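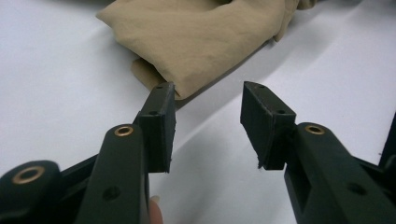

행주를 꼭 개어야 합니까

3월 21일 토요일

저는 한국어를 어른이 된 뒤에 배웠습니다. 그래서 지금도 어떤 단어는 사전에서 먼저 만나고 물건은 나중에 만납니다. "행주"도 그런 단어였습니다. 사전에는 그릇이나 밥상을 닦는 헝겊이라고 나와 있었습니다. "걸레"는 더러운 곳을 닦는 헝겊이라고 했습니다. 제 나라 말에서는 두 가지를 한 단어로 부르기 때문에, 저는 이 구별이 마음에 들었고 조금 무섭기도 했습니다. 잘못 부르면 실례가 될 것 같았습니다.

오늘 쓰고 싶은 것은 그 헝겊을 쓰고 난 다음의 일입니다. 제가 사는 공동주택 Gistavham에는 4층에 같이 쓰는 부엌이 있습니다. 403호 바로 옆입니다. 지난달에 그 부엌의 벽에 안내문이 새로 붙었습니다. "사용한 천은 반드시 네모로 접어서 식탁 오른쪽에 놓아 주십시오." 글씨가 예쁘고 말투도 공손했습니다. 그런데 저는 이 안내문에 반대합니다. 반대한다는 말이 너무 강하다면, 찬성하기가 어렵다고 쓰겠습니다.

먼저 제가 정리를 싫어하는 사람이라고 오해하지 마시기 바랍니다. 저는 컵의 손잡이를 같은 방향으로 돌려 놓습니다. 양념통의 뚜껑을 닫았는지 자기 전에 다시 확인하러 간 적도 있습니다. 정리된 부엌에 아침에 들어가면 기분이 좋습니다. 하지만 천은 컵과 다릅니다. 컵은 사용해도 모양이 그대로 있습니다. 천은 손이 쥔 대로 모양이 변하고, 그 변한 모양으로 남아 있습니다. 저는 그것이 천의 성질이라고 생각합니다.

젖은 천을 네모로 접으면 어떻게 되는지 해 보신 분은 아실 것입니다. 바깥쪽은 마르는데 안쪽은 저녁까지 축축합니다. 다음 날에 펴 보면 가운데에서 냄새가 납니다. 저는 안내문이 붙은 첫 주에 시키는 대로 했고, 그 주에 천을 3번이나 다시 삶았습니다. 삶는 일은 힘들지 않지만 공동 부엌에서는 불을 오래 차지하게 됩니다. 뒤에서 라면을 끓이려고 기다리는 사람이 있으면 마음이 편하지 않습니다.

그러면 널면 되지 않느냐고 물으실 수 있습니다. 맞는 말씀입니다. 저도 하루가 끝나면 널어야 한다고 생각합니다. 제가 말하는 것은 하루의 중간입니다. 국을 끓이다가 식탁을 닦고, 전화를 받고, 다시 와서 또 닦는 그 시간입니다. 그동안 천은 식탁 위에 그냥 있어도 됩니다. 구겨진 채로 있어도 됩니다. 금방 다시 잡을 물건을 반듯하게 접는 일은, 문장을 쓰다가 물을 마시러 가면서 공책을 가방에 넣고 지퍼까지 닫는 것과 비슷합니다.

보기에 나쁘다는 의견이 제일 많았습니다. 부엌의 공책에 이웃들이 의견을 적었는데, 거기에 "지저분해 보인다"라는 말이 여러 번 나왔습니다. 저는 이 "보인다"라는 말을 오래 생각했습니다. 한국어를 배울 때 선생님이 "보이다"와 "보다"를 엄격하게 구별해 주셨습니다. 지저분한 것과 지저분해 보이는 것도 구별해야 할 것 같습니다. 속이 축축한 네모난 천은 깨끗해 보입니다. 깨끗하게 빨아서 꼭 짠 다음 아무렇게나 둔 천은 지저분해 보입니다. 제가 입에 들어갈 그릇을 맡겨야 한다면 두 번째 천에 맡기겠습니다.

색깔의 문제도 있습니다. 흰 식탁 위에서는 무엇이든지 잘 보입니다. 흰색은 정직한 색이라고들 하는데, 저에게는 조금 잔소리가 많은 색입니다. 어두운 나무 식탁이라면 황갈색 천이 뭉쳐 있어도 사람들이 그냥 지나갑니다. 같은 천이 흰 상판에 올라가면 갑자기 누가 안 치웠느냐는 이야기가 나옵니다. 천의 잘못은 없고 배경만 바뀌었는데 말입니다. 저는 황갈색 천을 좋아합니다. 간장이 묻어도 덜 슬프고, 여러 번 빨아도 처음과 많이 다르지 않습니다. 흰 행주는 카레를 한 번 만나면 끝입니다.

예전에 저는 Hamel이라는 작은 식당에서 3년 동안 설거지와 홀 일을 했습니다. 거기에서는 영업 전에 천을 모두 접어서 쌓았고, 영업이 시작되면 아무도 접지 않았습니다. 손님이 나가면 천을 잡고 닦고 빨고 짜고 다시 옆에 두었습니다. 천이 구겨져 있으면 지금 쓰는 것이고, 접혀 있으면 아직 안 쓴 것이었습니다. 이것을 설명해 준 사람은 없었지만 저는 둘째 날에 이해했습니다. 말이 서툴렀던 저에게는 고마운 규칙이었습니다. "이거 쓴 거예요?"라고 물어보지 않아도 되었기 때문입니다.

지금의 안내문은 바로 이 표시를 없앱니다. 쓴 천도 접고 안 쓴 천도 접으면 둘이 똑같아집니다. 며칠 전에 저는 네모로 잘 접힌 천을 집어서 새 접시를 닦았는데, 펴 보니 안쪽에 고춧가루가 있었습니다. 접시는 다시 씻었습니다. 누가 접었는지 모르고, 알고 싶지도 않습니다. 그 사람은 안내문을 아주 잘 지킨 사람입니다.

물론 제 의견에도 약한 곳이 있습니다. 구겨진 천을 허락하면 어떤 사람은 이틀 동안 그대로 둘 것입니다. 싱크대 안에 던지는 사람도 있을 것입니다. 공동 부엌에서 "적당히"라는 말은 사람마다 길이가 다릅니다. 한국어의 "적당히"는 좋은 뜻도 있고 나쁜 뜻도 있어서 저는 아직도 이 단어를 쓸 때 조심합니다. 네모로 접으라는 규칙은 적어도 모두에게 똑같습니다. 그 점은 인정합니다.

아래층 사람들은 Wustolis라는 가게에서 천을 거는 작은 막대를 사서 달았습니다. 가서 보았는데 꽤 좋았습니다. 다만 막대가 창 쪽에 있어서 요리하는 중간에는 손이 닿지 않고, 결국 낮에는 그 층의 식탁에도 천이 하나쯤 뭉쳐 있었습니다. 저는 그것을 보고 안심했습니다. 막대가 있어도 사람 손은 비슷하게 움직이는 모양입니다.

Skekley에서 나온 살림 책도 읽어 보았습니다. 제목은 적지 않겠습니다. 천을 접는 방법이 4가지나 그림으로 나와 있었고, 세로로 세워서 넣는 방법은 저도 서랍에 써 보았습니다. 서랍 안에서는 훌륭한 방법입니다. 그런데 그 책에는 서랍 밖으로 나온 천의 이야기가 거의 없었습니다. 책 속의 부엌에서는 천이 언제나 마르고 접혀 있고 서랍에 있습니다. 국은 어디에서 끓이는지 궁금했습니다.

제가 바라는 안내문은 이렇습니다. "쓴 천은 빨아서 꼭 짜 주십시오. 요리하는 동안에는 식탁에 두셔도 됩니다. 부엌을 떠날 때에는 펴서 널어 주십시오. 접힌 천은 새 천입니다." 문장이 하나에서 네 개로 늘어났으니 벽에 붙이기에는 길 수도 있습니다. 글씨를 작게 쓰면 들어갈 것입니다. 제 맞춤법은 붙이기 전에 누가 한번 봐 주시면 좋겠습니다. "꼭 짜다"와 "꽉 짜다" 중에서 어느 쪽이 자연스러운지 저는 아직 잘 모르겠습니다.

부엌 공책에도 이 내용을 짧게 적어 두었습니다. 다른 생각을 가지신 분은 그 밑에 적어 주십시오. 4월 모임 전까지 모두 읽고, 고칠 것은 고쳐서 가져가겠습니다.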